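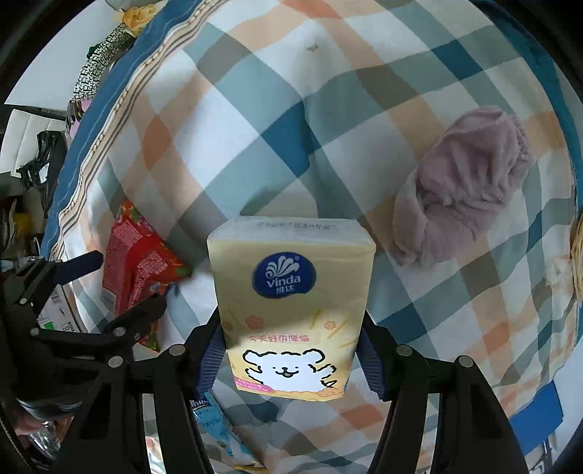
마지막 수정: 2월, 오후 4시 35분

작업 노트, 2월
작업 번호 1017
악기: Anirlow 세미할로우, 픽업 두 개, 볼륨 두 개, 톤 두 개, 3단 셀렉터
쓴 사람: Baptiste Pons

손님이 말한 증상을 먼저 적습니다. 셀렉터를 가운데에 놓으면 소리가 얇아지고 저음이 없어집니다. 브리지 픽업만 쓰면 괜찮고, 넥 픽업만 쓰면 조금 작지만 역시 괜찮습니다. 그리고 가끔 넥 위치에서 소리가 끊깁니다. 손님은 픽업이 고장 났다고 생각하고 새것을 사려고 했습니다. 저는 먼저 열어 보고 말씀드리겠다고 했습니다.

가운데에서만 소리가 얇으면 보통 위상이 반대입니다. 전에도 몇 번 이런 악기를 받았습니다. 이번에는 전 주인이 넥 픽업을 Moya 험버커로 바꾸었다고 합니다. 브리지 픽업은 원래 달려 있던 것입니다. 두 회사의 선 색깔 규칙이 다르기 때문에, 설명서 없이 바꾸면 이런 결과가 나올 수 있습니다. 손님에게 설명서가 있는지 물었는데 없다고 했습니다.

열기 전에 확인한 것:

위상 시험은 아날로그 테스터로 했습니다. 테스터를 잭에 연결하고 드라이버를 픽업 위에 살짝 댔다가 빨리 떼었습니다. 브리지 픽업은 바늘이 오른쪽으로 움직였습니다. 넥 픽업은 왼쪽으로 움직였습니다. 세 번씩 반복했고 결과가 같았습니다. 디지털 테스터로도 할 수 있지만 숫자가 너무 빨리 바뀌어서 저는 읽기가 어렵습니다. 우리 작업실의 오래된 바늘 테스터를 버리지 말아 주십시오.

넥 볼륨을 돌리면 끝부분에서 잡음이 납니다. 셀렉터를 손가락으로 옆으로 밀면 소리가 끊깁니다. 그러니까 끊기는 문제는 픽업의 문제가 아니고 스위치 접점의 문제라고 생각했습니다.

분해:

세미할로우는 뒤판에 뚜껑이 없어서 모든 부품을 에프홀로 꺼내야 합니다. 저는 이 일을 좋아하지 않습니다. 꺼내기 전에 포트 축마다 비닐 튜브를 끼우고, 튜브의 다른 쪽 끝을 구멍 밖에 남겨 두었습니다. 이렇게 하면 나중에 튜브를 당겨서 부품을 제자리로 데려올 수 있습니다. 잭은 튜브가 맞지 않아서 실을 사용했습니다. 에프홀 가장자리에는 마스킹 테이프를 붙였습니다. 이 악기의 칠은 얇고 테이프를 오래 두면 자국이 남을 것 같아서, 점심 먹으러 가기 전에 한 번 떼고 돌아와서 새로 붙였습니다.

배선을 꺼내니 생각보다 깨끗했습니다. 납땜은 전 주인이 직접 한 것 같은데, 브리지 쪽은 공장 납땜 그대로이고 넥 쪽은 납이 많고 둥급니다. 넥 볼륨 포트의 등에 납이 잘 붙지 않아서 회색이고 거칩니다. 살짝 당기니까 접지선이 떨어졌습니다. 이것은 손님의 증상에는 없었지만 곧 문제가 되었을 것입니다.

여기서 중요한 점이 하나 있습니다. 넥 픽업의 선은 네 가닥과 편조 접지입니다. 그래서 위상을 바꾸기가 쉽습니다. 만약 두 가닥짜리 옛날 방식이었다면 금속 커버가 신호 쪽에 연결되어서 험이 생기고, 커버를 열어야 했을 것입니다. 네 가닥이면 편조선은 그대로 접지에 두고, 코일의 시작과 끝만 바꾸면 됩니다. 후배에게 설명할 때 이 부분에서 항상 질문을 받기 때문에 길게 적었습니다.

작업한 순서:

넥 픽업의 신호선과 코일 접지선을 서로 바꾸었습니다. 두 코일을 이어 주는 가운데 선 두 개는 건드리지 않았습니다. 편조선은 포트 등에 다시 붙였습니다. 포트 등은 사포로 조금 갈고 알코올로 닦은 다음에 납을 먼저 올렸습니다. 인두를 오래 대면 포트 안의 저항체가 상하니까 빨리 끝내야 합니다. 첫 번째 시도는 마음에 들지 않아서 납을 빨아내고 다시 했습니다.

셀렉터는 접점 클리너로 닦아 보았습니다. 처음에는 좋아졌지만 레버를 스무 번쯤 움직인 후에 다시 끊겼습니다. 판 스프링이 약해진 것입니다. 조금 구부려서 살릴 수도 있는데, 이 악기는 다시 여는 일이 힘들기 때문에 새 스위치를 넣는 것이 맞다고 판단했습니다. 서랍에 있던 Wesa 스위치를 썼습니다. 나사산이 원래 것과 같은 규격이어서 구멍을 넓히지 않아도 됩니다. 다만 몸통이 조금 길어서 에프홀로 넣을 때 각도를 잘 맞추어야 합니다. 손님에게 전화해서 추가 비용을 말씀드렸고 허락을 받았습니다.

커패시터는 두 개 다 정상 값이 나왔습니다. 손님은 인터넷에서 비싼 커패시터가 소리를 바꾼다고 읽었다고 합니다. 저는 같은 용량이면 차이를 듣지 못합니다. 듣는다고 하는 사람과 싸우고 싶지도 않습니다. 바꾸지 않았습니다.

다시 넣기 전에 배선을 작업대 위에 둔 채로 앰프에 연결해서 확인했습니다. 바늘은 두 픽업 모두 오른쪽으로 움직입니다. 가운데 위치에서 저음이 돌아왔습니다. 레버를 옆으로 밀어도 끊기지 않습니다.

조립:

튜브 방법은 잘 되었는데 브리지 톤 포트만 두 번 빠졌습니다. 튜브의 안지름이 조금 큰 것 같습니다. 다음에는 축에 테이프를 한 바퀴 감고 끼우겠습니다. 잭은 실이 와셔에 걸려서 시간이 걸렸습니다. 와셔를 먼저 실에 통과시켜 놓는 것을 잊었습니다. 제 실수입니다. 너트를 조일 때 포트가 안에서 같이 돌면 선이 꼬이니까, 축을 집게로 잡고 조였습니다. 집게와 축 사이에는 가죽 조각을 넣었습니다.

줄과 세팅:

배선 때문에 어차피 줄을 풀었으므로 너트와 브리지도 보았습니다. 3번 줄이 튜닝할 때 '팅' 하는 소리를 내고 음이 갑자기 올라갑니다. 너트 홈이 좁습니다. 줄로 조금만 넓혔고, 홈의 바닥은 헤드 쪽으로 약간 내려가게 했습니다. 바닥을 깊게 파지 않도록 조심했습니다. 연필심 가루를 조금 넣었습니다. 지금은 소리 없이 부드럽게 올라갑니다.

넥은 여름에 받은 악기처럼 휘어 있지는 않습니다. 릴리프가 조금 많아서 트러스로드를 아주 조금 조이고 밤새 두었습니다. 아침에 다시 재었더니 좋았습니다. 브리지의 위치는 줄을 풀기 전에 테이프로 표시해 두었습니다. 이 모델은 브리지가 기둥에 박혀 있지만, 기둥과 브리지 사이에 틈이 있어서 방향이 조금씩 달라집니다.

옥타브 음정은 5번 줄이 높게 나와서 새들을 뒤로 옮겼습니다. 나머지 줄은 조금만 만졌습니다. 6번 줄의 새들은 거의 끝까지 가 있습니다. 손님이 더 굵은 줄을 쓰고 싶다고 하면 새들을 뒤집어야 한다고 알려 드려야 합니다.

픽업 높이는 제가 먼저 귀로 맞추고 나중에 자로 재었습니다. 넥 픽업이 전에는 너무 낮았습니다. 손님이 조금 작다고 한 이유가 이것이라고 생각합니다. 저음 쪽은 조금 낮게, 고음 쪽은 조금 높게 했습니다. 폴피스는 그대로 두었습니다.

칠에 대해서:

잭 주변에 칠이 작게 떨어진 곳이 있습니다. 제가 만든 것이 아니고 접수할 때 이미 종이에 적혀 있습니다. 손님이 원하면 Drindivon 투명 래커를 한 방울씩 올려서 메울 수 있습니다. 그런데 지금 작업실이 추워서 래커가 하얗게 될 위험이 있습니다. 봄에 다시 이야기하기로 했습니다. 이 래커의 남은 통은 창문 쪽 선반이 아니라 아래 금속장에 넣어 주십시오. 지난달에 누가 난로 옆에 두었습니다.

개인적인 메모:

손님과 기다리는 동안 얇은 몸통과 두꺼운 몸통에 대해 이야기했습니다. 손님은 세미할로우를 좋아하는 이유가 무게라고 했습니다. 저는 무게보다 균형이 중요하다고 생각합니다. 가벼운 몸통에 무거운 헤드머신이 있으면 넥이 아래로 떨어지고, 왼손이 계속 넥을 들고 있어야 합니다. 이 Anirlow는 스트랩 핀이 넥 뒤쪽에 있어서 균형이 나쁘지 않은 편입니다. 핀을 위쪽 뿔로 옮기고 싶다는 손님도 있는데, 속이 빈 부분에 나사를 박게 될 수 있으니 먼저 안쪽을 거울로 보아야 합니다.

손님은 스위치와 노브가 많은 기타가 처음이어서 무엇을 돌려야 할지 모른다고 했습니다. 그래서 작은 종이에 적어 드렸습니다. 셀렉터가 가운데에 있을 때 볼륨 하나를 완전히 내리면 다른 픽업의 소리도 없어질 수 있습니다. 이 배선에서는 정상입니다. 이것을 적지 않으면 고장이라고 생각하고 다시 오십니다. 볼륨을 서로 독립적으로 쓰는 배선도 가능한데, 그러면 볼륨을 내릴 때 고음이 더 많이 줄어듭니다. 손님은 지금 상태를 원하셨습니다.

남은 일:

Wesa 스위치가 이제 서랍에 없습니다. 주문할 때 직선형과 직각형을 구별해서 적어 주십시오. 지난번에 직각형이 와서 반품했습니다.
비닐 튜브는 안지름이 조금 작은 것도 사고 싶습니다.
떼어 낸 스위치는 봉투에 넣어서 케이스의 주머니에 두었습니다. 버리지 말고 손님에게 드리십시오.
작업 번호 147의 베이스는 아직 잭 플레이트를 기다리고 있습니다. 같은 선반에 있으니까 케이스를 바꾸어 드리지 않도록 이름표를 확인해 주십시오.
Moya에 선 색깔 표를 보내 달라고 메일을 썼습니다. 답이 오면 인쇄해서 납땜 자리 벽에 붙이겠습니다.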